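Netura : apprendre à un bras à démonter un PC
Galerie de l'atelier Lokach

Lundi 17 janvier 2022

Depuis décembre, nous consacrons l'essentiel de nos journées à montrer à un bras robotisé comment on vide une unité centrale. Le principe du projet Netura tient en une phrase : un humain fait le geste, le bras l'enregistre, puis le refait tout seul, avec l'air de n'avoir jamais eu besoin de personne. La phrase est courte. L'hiver, lui, est long.

Deux méthodes cohabitent à l'atelier. À la main, on attrape le bras par le poignet et on le promène là où il doit aller, comme un enfant qui ne veut pas traverser. À distance, on s'installe à la console Raltetti et on pilote chaque axe à la manette. La première est plus rapide, la seconde fatigue moins le dos. Les partisans de l'une et de l'autre déjeunent à des tables séparées.

Le lot de machines vient de chez Engelbrecht, qui nous a cédé 15 tours de bureau réformées. Elles sont toutes du même modèle, à en croire le bon de livraison. Les vis, elles, n'ont pas lu le bon de livraison.

Au programme de la saison : le disque dur et son berceau, les barrettes de mémoire, le processeur, puis les câbles, que nous gardons pour la fin par lâcheté. Chaque démonstration est rejouée à vitesse réduite avant d'entrer dans la base. Nous en avons 2 008 à ce jour, dont une bonne part où l'opérateur s'arrête en plein mouvement pour se gratter le nez. Le bras apprend aussi cela, il est très consciencieux.

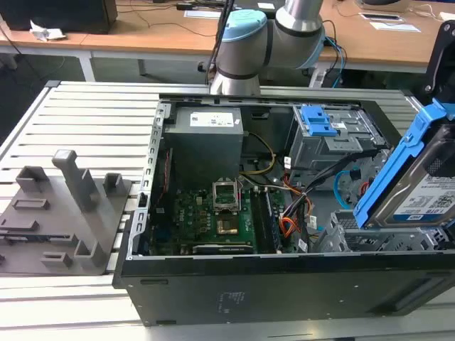 Leçon du disque dur, avec son berceau bleu au-dessus du bord droit du boîtier. Côté carte mère, le support du processeur est vide, étrier relevé.

Quelques mots sur la leçon elle-même. Le berceau se pince, se tire, puis se soulève, et c'est entre les deux derniers verbes que tout se complique. Un opérateur sent dans ses doigts le moment où le rail lâche. À la manette, on ne sent rien du tout : on regarde, on espère, on recule de deux millimètres et on recommence. Nous avons fixé la limite à 600 secondes par essai, ce qui semblait généreux à l'époque.

La plaque grise imprimée en 3D, à gauche de la tour, en est à sa quatrième version. La première était très élégante et ne tenait rien. La deuxième tenait si bien qu'il a fallu la scier. De la troisième, on ne parle pas à l'atelier.

Pour les câbles, nous hésitons encore. Une nappe ne se présente jamais deux fois de la même façon, et le bras, à qui l'on a montré la boucle de gauche, cherche la boucle de gauche avec une fidélité touchante. Il nous faudra sans doute 500 démonstrations de plus, à la main de préférence. La console Raltetti a été réservée jusqu'à la fin du mois par les gens qui ont mal au dos.

Prochaine série de photos quand les barrettes de mémoire voudront bien sortir sans le support. Les commentaires sont ouverts, les conseils de tournevis aussi.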